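Sump pump cycles every 40 seconds after heavy rain, normal?

Posted in Basements and Drainage

Idcombe_split_level
House is at the low end of a street in Idcombe, poured foundation, interior drain tile on all four walls. The pump is a Tondent 3174 in an 18-inch pit, tethered float, 1.5-inch discharge out through the rim joist. In dry weather it never runs. After the April storms it started kicking on every 40 seconds and kept that up overnight. The run itself is short, just a few seconds. Is the pump undersized, or is something else wrong? I'd like to sort it out before I spend money on a bigger one.

3 replies

drain_tile_dan
Get a bigger pump. Mine is a half horse and I never think about it.

millrace70
A larger pump will make short cycling worse. It empties the same pit faster and starts just as often, or more often. Motor starts are what wear these out.

Check the check valve first. With the pump off, listen at the discharge pipe. If you hear water running back down after each cycle, the valve is stuck open or missing, and you are pumping the same water over and over. A replacement with rubber couplings takes 20 minutes. Mount it with the arrow pointing up.

Then look at the float. A tethered float needs room to swing. If the tether is clamped too short, the pump turns on and off within a couple of inches of water. Lengthen it until you get six or seven inches between on and off, and make sure the float can't touch the wall of the pit.

Last, find where the discharge ends. If it stops right beside the foundation, the water goes back into the drain tile. Run it at least ten feet out, on a slope.
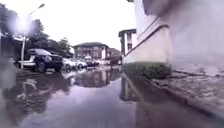

Can I tie the discharge into the sanitary sewer to get the water farther from the house?

Most towns prohibit it, and a sewer that is already full can send water back into the basement. Discharge to the yard, a dry well or a storm connection if your town issues permits for one.

tejada_plumb
Agree on the valve. Also drill the relief hole if the pump manual calls for one, below the valve and inside the pit. I used a Jatetent spring valve on mine and it is quieter than the flapper type.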